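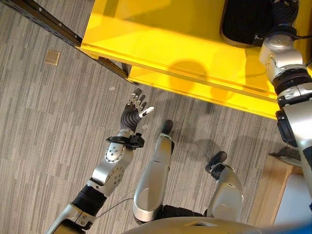

黄色的层板容易显脏吗?
浅灰和鞋底的泥印在亮黄色上比较明显,光面的用湿布一擦就掉,哑光粉末喷涂的要加一点中性清洁剂。一周擦一次基本够用,门口那层可能要隔天擦。

首页 > 居家收纳 > 鞋柜玄关 > 帖子
标题:亮黄色开放式鞋架,一格一鞋的那种托,有人长期用过吗
发表于 2025年2月

楼主 门口第三双鞋
先说情况。我们家玄关窄,进门就是灰条纹地毯,去年10月把旧的翻斗鞋柜拆了,因为翻斗塞不进我老公的高帮靴子,每次关门都要用膝盖顶一下,顶了两年我受够了。现在想换成开放式的层架,黑色冲孔立柱加黄色层板,孔距密一点,层高可以自己调。看中的是 Prosero 家的一款,客服报的层板宽度是80厘米,家里刚好能放下。
纠结的是上面要不要配鞋托,就是那种鞋底形状的黑色托盘,鞋往里一插就固定住。我妈说这是花钱买麻烦,直接往板上一摆不就完了。我自己是喜欢的,看着整齐嘛!但又怕用两个月就嫌烦。求用过的讲讲。

2楼 晓得鞋贵
用过,我站你妈。托盘好看归好看,尺码是死的。我43码,鞋托塞进去脚尖翘着,像在踮脚。我老婆37码的放进去又晃。最后全拆了扔阳台,现在里面种小葱。

3楼 Malsha Sultana
楼上那是买的通码吧?我家是分大小号的,男款女款两种,放着正好。我是做瑜伽馆的,门口客人换鞋,没有托的时候大家随手一踢,地上全是鞋,下课的时候十几个人弯着腰找自己那只左脚。换了带托的架子以后好多了,人看到一个坑就想往里放,真的,这个心理很神奇哈哈。
家里我倒没装,家里就两个人,没必要。

4楼 门口第三双鞋(楼主)
回3楼:对对对,我要的就是这个效果!我家两个小孩进门就是甩鞋,一只在门口一只在沙发底下。如果有个坑,说不定他们愿意玩“对坑入座”。
回2楼:小葱长得好吗……

5楼 晓得鞋贵
长得挺好,就是浅了点,底下我钻了几个孔。

6楼 Yichen Xiao
我做过几年鞋店陈列,说点实在的。鞋托分浅的和深的。浅的就是一块印着鞋底轮廓的垫子,主要起个提示作用,鞋照样会滑。深的四周有围边,鞋底整个落进去,不容易碰歪,雨天鞋底的泥水也留在里面,不会流到层板上。缺点是要洗。泥沙全积在坑底,拐角的地方抹布伸不进去,得拿旧牙刷刷。你要是懒得拆下来冲,就不要买深的。
另外层板颜色,我个人不推荐黄的。店里打灯好看,家里玄关灯一般偏暖,亮黄色光面板反光,晚上进门晃眼睛。

7楼 Kavitha Gounder
反对楼上最后一条。我家玄关朝北,常年阴沉沉的,就是靠一排黄色层板撑起来的。黑托配黄板,半夜不开大灯也能看清哪个坑是空的,这点我是真心喜欢。换成白板试过,灰扑扑的,像医院更衣室。
反光嘛,灯不要正对着板打就行了呀。

8楼 Yichen Xiao
朝北那可以。我说的是一般情况,楼主先看看自己家灯在哪儿。

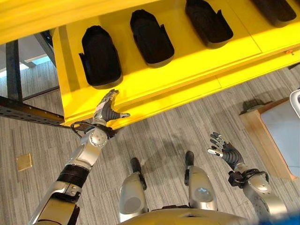 9楼 门口第三双鞋(楼主)
灯在门的正上方,唉,又给我整不会了。昨晚我拿卷尺把玄关又量了一遍,老公在旁边说你都量了三回了。深度这边我留得比较宽松,主要是鞋柜对面就是电表箱,门要能开全,不然抄表的师傅每次都侧着身子。然后我把小孩的鞋、我的鞋、他的靴子都翻出来,排在地上模拟了一下。要装的话我想按这种排法来,四个黑托一顺儿斜着排开,间距都一样,围边高高的,鞋跟那头是圆的。斜着放应该比正着放省一点深度,靴子也不会戳出来太多。两边我再空出一小块,放钥匙和小孩的公交卡。大家觉得斜放靠谱吗?还是我想多了?

10楼 Tülin Dönmez
斜放靠谱,我家就是斜的。但注意一点,斜着放深度是省了,宽度反而吃得多。我原来一层放五双,斜过来只能放四双,多出来那双天天在地上。你家四口人,先数数平时真正在穿的有几双,不穿的收进盒子里放高处,别都挤在门口。

11楼 晓得鞋贵
还有个事,层板前面那道边要看清楚。有的边是翻起来的,挡住了,斜放的时候鞋头卡着边,托就放不平。我上次就吃了这个亏,拿锉刀磨了一下午,邻居来敲门问我在装修吗。

12楼 Rehema Urio
问一句价格?我在 Culance 看到差不多样子的托,20块一对,另外一家 Valtar 要贵出一倍多,客服说料厚。我买了便宜的那种,夏天太阳晒过以后围边有点往外撇,不影响用,就是看着不舒服。玄关晒不到太阳的话买便宜的就够了。

13楼 Kavitha Gounder
料厚的值不值看鞋重不重。高帮靴子我建议买厚的,薄的那种靴子往里一蹬,托会跟着跑。也可以在底下贴双面胶,不过撕的时候会把板面带花,我试过,留了一块胶印,到现在都没弄干净,用风油精擦了还是有一圈印子。

14楼 Yichen Xiao
胶印可以用吹风机热一下再慢慢推,别硬抠。固定的话,贴几粒透明防滑胶粒就好,想挪位置也方便。

15楼 老楼道
泼个冷水,开放式鞋架味道怎么办?我家那位打完球的鞋往门口一摆,进门第一口气就得憋着。柜子再难用,好歹有个门。

16楼 Malsha Sultana
回15楼:闷在柜子里更臭吧!敞开来透气反而散得快。我们馆里每天人来人往,开着窗就没什么味道。湿的鞋先放阳台晾干,别直接进托,深托围着一圈,鞋底干得慢。

17楼 老楼道
你们馆里有大窗户,我家玄关连个窗都没有,保留意见。

18楼 门口第三双鞋(楼主)
看下来大概有数了。我先买一层试试,黄色层板加四个深托,男款两个女款两个,小孩的先不买,他们脚长得太快,半年一个号。灯我让老公往旁边挪一挪,他说挪灯可以,但是要我答应以后不再量玄关……
预算一共200,层板不算在里面。楼上说的翻边我去问客服要一张侧面图。味道这个先观察,实在不行球鞋单独放阳台。我妈那边暂时不告诉她,等装好了她来吃饭再说。

19楼 晓得鞋贵
装完来报个到。不好用的话托别扔,小葱、薄荷都能种,大蒜也行。

20楼 Tülin Dönmez
小孩那层可以空着不放托,贴两张鞋印贴纸就行,大了撕掉换新的。我女儿现在还会纠正我左右脚放反了,烦死了哈哈。

21楼 门口第三双鞋(楼主)
贴纸这个好!!刚去搜了,有恐龙脚印的,已经下单。层板还在跟客服磨运费,磨下来了再更新。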